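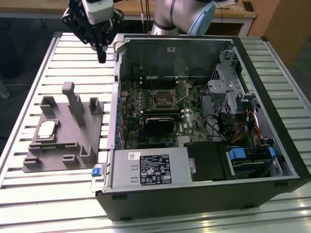
デスクトップPCの中身アルバム　CPUまわり編

Portela工房のギャラリーへようこそ! 古いタワー型パソコンを開けて、眺めて、また組み直す。そんな作業の写真をためているページです。今回はCPUとソケットのまわりをまとめました。手元の写真は全部で543枚になってしまい、選ぶだけで二晩かかりました(楽しい二晩でした)。各写真のひとことは、Juniper Marchettiと私Iolanda Amaralが交代で書いています。

最終更新:2022年5月20日

作業台
アルミのレールが並んだ台にタワーを寝かせ、サイドパネルを外したところ。この瞬間がいつもいちばんわくわくします。立てたままでも作業はできますが、寝かせると基板が机の上の地図みたいに見渡せて、ケーブルの行き先も追いやすいんです。レールの溝にネジが転がり込むのが玉にきず。小皿は必ず用意しましょう。

緑の基板
最近の黒い基板も格好いいけれど、私は断然、緑派です! 白い印刷の文字が読みやすくて、部品の色がきれいに映えます。「DELL」の小さな文字を見つけると、つい指でさしてしまいます。メーカー製の機種は配線が短くまとめてあるものが多く、開けるたびに設計した人の几帳面さを想像します。(Iolanda)

ソケットを開ける
レバーを少し押し下げ、横に逃がしてから、ゆっくり起こします。金属の枠が持ち上がるときの「くっ」という手ごたえ、写真では伝わらないのが本当に惜しい! 初めての人はたいてい力の要りぐあいに驚きます。私も最初の一台では、壊したかと思って五分ほど固まっていました。(Juniper)

空のソケット
CPUのいないソケットは、なんだか劇場の舞台のようです。接点の並ぶ面には絶対に触らないこと。ほこりが気になっても布で拭いてはいけません。斜めから光を当てて眺めるだけにして、どうしてもという時はブロワーで軽く吹きます。

CPUの置き場所
外したCPUをどこに置くか、これは工房でもよく話題になります。くぼみのある受け台にすぽっと収めておくのが私のお気に入りです。転がらないし、向きもわかるし、銀色のヒートスプレッダーが宝石みたいに見える! 受け台がない日は、購入時の樹脂ケースか帯電防止のトレイを使います。机にじか置きだけはやめてくださいね。(Iolanda)

3Dプリントの治具
濃いグレーの板に、柱や四角いブロック、切り欠きのあるホルダーが立っている、あの小さな街のような形が大好きです。3Dプリントのよさは、使ってみて「あと少し低く」と思ったら次の版で直せるところ。Marcelino Mendonçaさんは自分の机用に受け台を設計していて、試作品の箱を見せてもらったら、それだけでアルバムが一つできそうでした。

向き合わせの三角
CPUの角にある小さな三角印と、ソケット側の印を合わせます。見つけにくい機種では、切り欠きの位置を先に確かめると早いです。真上からそっと下ろして、手を離す。押し込まなくても座るべきところに座ります。ここで息を止めてしまうのは私だけでしょうか。(Juniper)

グリスを拭きとる
ヒートスプレッダーに古いグリスが固まっているときは、無水アルコールを含ませた不織布を数分のせておきます。ふやけたところを外から内へ。灰色のかたまりがするっと取れて鏡のような面が出てくると、思わず声が出ます! 刻印が読めるようになったら、型番もこの機会に控えておきましょう。

メモリスロットの列
両端の小さなラッチを開いて、まっすぐ引き抜くだけ。作業としては短いのに、写真の枚数はなぜか多いです。細長いスロットがきっちり平行に並ぶ姿は、何度見ても気持ちがいい。差すときは、カチッという音を左右それぞれで聞いてください。片方だけで安心して、電源を入れてから首をかしげたことが何度もあります。(Iolanda)

グラフィックスカード
拡張スロットに差さった黒いカードは、基板の景色の中でどっしりした存在感があります。外すときは背面側の固定を先にゆるめ、スロットの端の爪を押さえながら持ち上げます。爪が奥に隠れる機種なら、割りばしが便利です。CPUだけに用があるなら、差したままでも十分作業できることもあります。

小さなヒートシンク
主役になりにくいけれど、ぜひ見てほしい部品! 銀色のフィンの間にはほこりがたまりやすく、やわらかい刷毛で払うと見違えます。Ademir Bastosさんはこの部品だけを集めたページを作ろうと言い続けています。私は賛成です。(Iolanda)

コンデンサーの行列
背面端子の近くに並ぶ青い小さな部品たち。頭がふくらんでいないか、根元に汚れがないかをざっと見ていきます。点検のつもりが、気づくと色に見とれて手が止まっています。接写するなら、照明は正面より横からがおすすめです。影が出て、背の高さの違いがよくわかります。(Juniper)

レバーを戻す
開けたときの逆順で、枠を下ろしてレバーを引っかけます。少し重たい抵抗があるのはふつうのこと。ただ、途中で明らかに引っかかるようなら戻して、CPUの向きを見直してください。急がない、急がない。ここまで来たら完成はすぐそこです!

アルバムについて
掲載写真は長辺1200ピクセルに縮小しています。元の大きさで見たい方は、写真の題名を添えてお知らせください。基板の文字まで読みたいという熱心なお便り、大歓迎です。

次回は電源とケーブル編を9月に公開する予定です。5台分の配線を見比べるページになります。コネクターの写真を整理しているところですが、これがまた面白くて、なかなか進みません。

写真の選定:Iolanda Amaral、Juniper Marchetti
校正:Wouter Desmet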